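White on white, and the dustpan planner

Posted Sep 6, 2025
Filed under: Perception, Bimanual, Bench Notes

I have been itching to write this one up! Our sweeping stack (we call it Brunet) got a new segmentation front end, and it finally copes with the thing I picked mostly to be mean to it: a white dustpan on a white quilted mattress.

The old version leaned on depth. That's fine on a tabletop, but quilting puts a little hill and a little valley everywhere you look, and a shallow pan is barely taller than the puffs. The mask would leak along the stitching and the grasp pose would wander off with it. So the new front end looks for the lip first. The rubber strip is a dull blue-gray, it's straight, and nothing in the quilting is straight. Fit a line to it, hang the rest of the pan off that line, and you get a heading for free (I was way too happy about this).

The brush was always the easy one. Blue handle, done. What took longer was getting both arms to agree on a shared sweep frame, with its origin at the middle of the lip and x pointing out of the pan toward the debris.

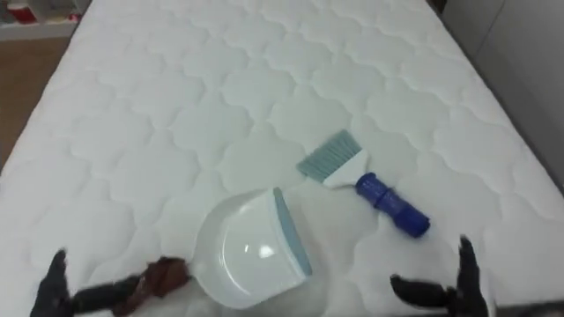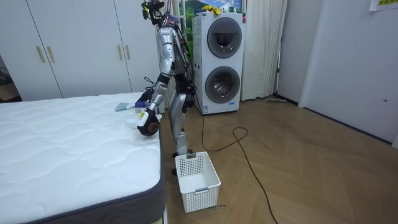

Head view again for the next two, with the debris between pan and brush:

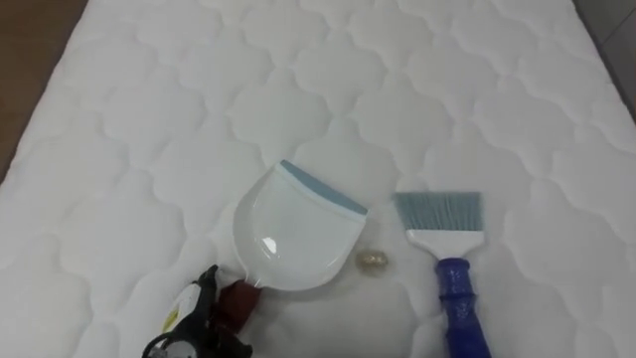
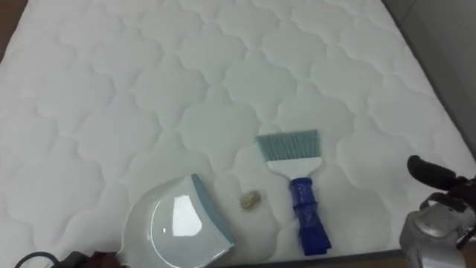

Thibault Chauvin wrote to me after reading the draft that a sweep frame tied to the lip is asking for trouble, as any slip in the left hand drags the brush path along with it. He would anchor to the debris and treat the pan as a moving goal. I went back and forth on this and I think he's half right. The approach should be anchored to the debris. The last stretch really does want the lip, though, and I now blend between the two over the stroke.

Planner changes, briefly:

- left grasp gets solved before the right one, and the right arm's start pose is part of the left arm's cost
- 1587 candidate strokes sampled, pruned to 11 before the full collision check
- replanning only when the lip line moves, so noise in the brush mask no longer restarts everything

Still on my list is contact. The mattress gives when you press on it, and the planner thinks it's a rigid plane. I have a crude stiffness term in a branch, and I'd love to get it merged.

Comments

Léonie Delaunay: Do you refit the lip line every cycle or track it? We had awful jitter refitting on Parkby until we put a filter on the angle.

Reply from author: Tracked, with a full refit when the residual gets ugly. Would love to see your filter!

Fabrice Poulain: Try a patterned blanket next. Straight lines everywhere, good luck :)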